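**Firnmont opens orders for Grosurel hand-held gripper kit**

April 24, 2025

Firnmont has opened orders for Grosurel, a kit for recording hand tasks in homes and small workshops. The kit contains two hand-held grippers, a charging dock and a license for Marikar, the company's software for sorting and labeling recordings. It is intended for university groups and small firms that train robot arms and do not have an arm available at every site.

The grippers are worked by hand and need no wall power during a session. Finger pads can be replaced without tools, and each kit ships with three spare sets. According to the company, the pads were revised after early users reported trouble with small and uneven objects, including jewelry, clips and cords. 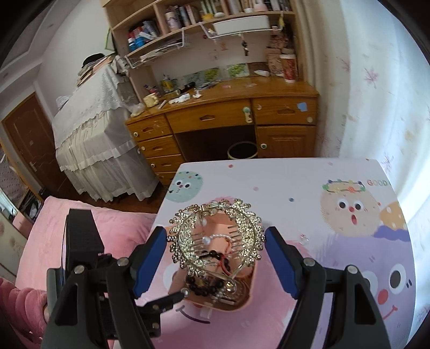
*A rhinestone hair ornament between the blue-padded fingers of a gripper, over a bin of hair accessories and beaded jewelry.*

Firnmont tested the kit in private homes before release. The trial produced 2,622 recordings, most of them sorting and tidying tasks carried out on household furniture. Participants used their own belongings and were free to choose the order of work. The recordings will not be sold with the kit, but a selection of 50 will be supplied to customers as reference material for setting up Marikar.

Grosurel is offered for purchase or on a rental plan with a minimum term of 2 months. Repairs and pad replacement are handled by Kakus, which also supplies the carrying case. Customers who rent may apply the first month's fee toward a later purchase.

Orders placed now will ship in August. Requests for a loan unit should be sent to the Firnmont sales office, with a short statement of the planned use and the number of operators.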